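# Clearing the long table at Bainbridge

The long table at Bainbridge is the one by the side door, and over the winter it had become the place where things were put down. Malcolm Tapley asked for it to be clear by the end of the month so that the print group could have it back. This page covers the sorting: what was kept, what went where, and how the boxes were labelled. The written list is kept in the office at Olis and runs to 72 entries.

**Bottles**

Drinks bottles and refill bottles were done first. Anything with a name on it went to the shelf in the hall for collection. Anything without a name was emptied in the sink, rinsed and stood upside down on the rack overnight. Caps were kept with their bottles - loose caps were the main nuisance last time.

Labels stay on. Evanthia Zervas wanted them soaked off so that the bottles matched, but the glue does not shift easily and a label is useful for telling one from another.
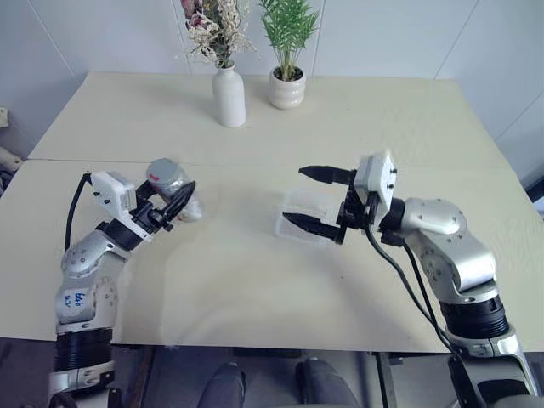
Bottles and boxes were sorted on the same table, one item at a time, with the boxes left open until it was settled what would go in them. Small clear boxes are good for this because the contents can be checked from the side. They are also easy to lose on a pale surface, so each one gets a strip of coloured tape along one edge before it goes on the shelf.

**Boxes**

Clear boxes are for the small things: clips, pen refills, spare caps, drawing pins. The boxes without lids are used as trays inside the cupboard. Two had split corners and went in the recycling.

Ryan Bellamy has suggested buying a set from Plirero, all one size. That can wait until September, when the cupboard is being refitted and we know the depth of the shelves.

**The cupboard**

Top shelf: paper and card. Middle shelf: boxes, with the tape facing out. Bottom shelf: bottles and anything heavy. The Pornier paper trimmer stays on the floor to the left, with its guard down.

Please do not put things on top of the cupboard. The door catches if there is any weight up there, and Barry Whitlock has already rehung it once.

**Still to do**

- Cable ties and tape to be moved into the second drawer
- Key for cupboard 5 to be copied
- Unclaimed bottles to be cleared from the hall shelf
- Old shelf labels to be taken off and replaced

Hnat Antoniuk has the spare tape and the marker pens. Ask him before opening a new roll.

Page last changed 2026-03-20.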